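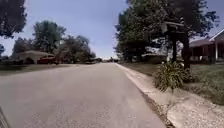
How often should the channel beside a kerb be swept?
Residential streets with mature trees are normally swept every 4 weeks, and more often during leaf fall. The interval may be lengthened on open streets where little material collects.

Wevitz Trolum Kerb Channel Sweeper
Pedestrian-operated, for residential roads, private estates and campus streets

Overview
The Trolum is a walk-behind sweeper for the narrow strip where the road surface meets the kerb. It is supplied by Wevitz to road maintenance departments, estate managers and contractors who look after streets that are too quiet to justify a lorry-mounted machine on every visit. One operator walks behind the unit in the road, with the side brush set against the kerb face, and collects sand, grit, small stones and leaf matter into a rear hopper.

The sweeper has no engine. The brushes are driven from the wheels through an enclosed gear, so brush speed follows walking pace. It may therefore be used early in the morning in streets where noise conditions apply, subject to the rules of the local authority.

The Trolum replaces the earlier Honeo model. Brushes for the Honeo remain available from the spares department, but hoppers and drive gears are no longer made.

Where it is suited
The machine is intended for straight or gently curving kerbs with a continuous channel strip. Both upright and rounded kerb profiles can be swept. The side brush arm is sprung and will ride over the dropped sections at driveways without adjustment, although the operator should slow down where the concrete is rough or broken. It is not suited to gravel verges, unmade roads or channels with standing water.

Wide streets without lane markings are usually swept against the direction of traffic, so that the operator faces approaching vehicles. Local practice varies and the highway authority's instruction should be followed where one exists. The Trolum carries reflective strips on the hopper and handle. These do not take the place of signs, cones or high-visibility clothing. 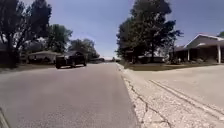 Planning a sweeping round
Trees determine most of the work. A street lined with large broad-leaved trees will fill the hopper several times over in autumn, and in midsummer the same street may yield little beyond dust and twigs. Supervisors are advised to walk the length first and mark drain inlets, parked vehicles and any place where the grass has grown over the back of the kerb. Overgrown edges should be cut before sweeping. Cuttings left in the channel are light enough for the machine to collect, but long grass will wind itself round the brush shaft.

Traffic on a residential road is light but seldom absent. The operator should stop and stand on the verge while a vehicle passes if the road does not allow comfortable clearance. The parking brake is a foot lever on the kerb side and should be applied each time the handle is released, including on streets that look level.

Wevitz recommends two passes where sweeping has been neglected: the first with the brush raised one notch to move the loose material, the second at the normal setting. A single pass is sufficient on streets that are kept to a regular interval.

Specification
Working width: 600 mm
Side brushes: 2
Brush material: polypropylene (standard), mixed wire and polypropylene (on request)
Brush height settings: 4
Drive: from wheels, enclosed gear
Frame: galvanised steel
Hopper: moulded polyethylene, lifts out to the rear
Tyres: solid rubber
Handle: folding, adjustable for height
Colour: dark green

Choice of brush
The type of brush should be settled by looking at what lies in the channel, preferably after a dry spell. Fine material tends to rest in a thin line where the asphalt ends and the concrete begins, and it is easily missed from a passing vehicle. The pale concrete border of the street shown has sandy grit and small debris gathered along it, and the standard polypropylene brush is the correct choice for a deposit of that kind.

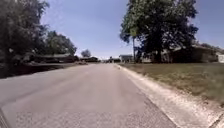

The mixed wire brush is offered for compacted soil, moss and weed growth at the joint. It should not be used as a general brush. Wire marks new concrete and wears quickly on coarse road surfaces. Before any brush is lowered, the operator should look along the kerb for separate objects and lift them out by hand; in the view here a small pale object lies on the road beside the kerb, a short way ahead, and anything of that sort is to be inspected before the machine reaches it. Stones that will not pass under the front guard can jam the collecting brush. Dead animals, glass and needles must be dealt with under the site's own procedure and should not enter the hopper.

Adjustment and care
Brush height is set with the lever on the right of the frame. The bristle tips should just bend when the brush meets the road. A brush that is set too low wears unevenly and makes the unit heavy to push.

After use, empty the hopper and rinse it with clean water. Remove string and grass from the shafts. The gear casing is filled at the works and should be opened only by a service agent. Tyres need no attention beyond a check for cuts.

The gear should be inspected after each 3000 km of travel or at the annual service, whichever falls first. Distance is shown on the counter beside the left wheel. Departments with several units are asked to keep a separate record for each machine, quoting the serial number stamped below the handle joint.

Supplied with the machine
Side brushes, fitted
Main collecting brush, fitted
Hopper
Brush spanner
Operator's handbook
Service record card

Optional items
Mixed wire side brush, sold singly
Hopper liner sacks
Deflector for low kerbs
Wall bracket for storage with the handle folded

Ordering
Orders and requests for a demonstration should be sent in writing to the Wevitz municipal equipment office. Please state the length of street to be maintained, the type of kerb, and whether a Honeo is to be returned in part exchange. Returned machines must be emptied and clean. Delivery is made to a depot or estate yard with level access for a pallet truck.

Spare brushes are sent separately from the machine and may arrive on a different day.

Page last revised: Sep 25, 2022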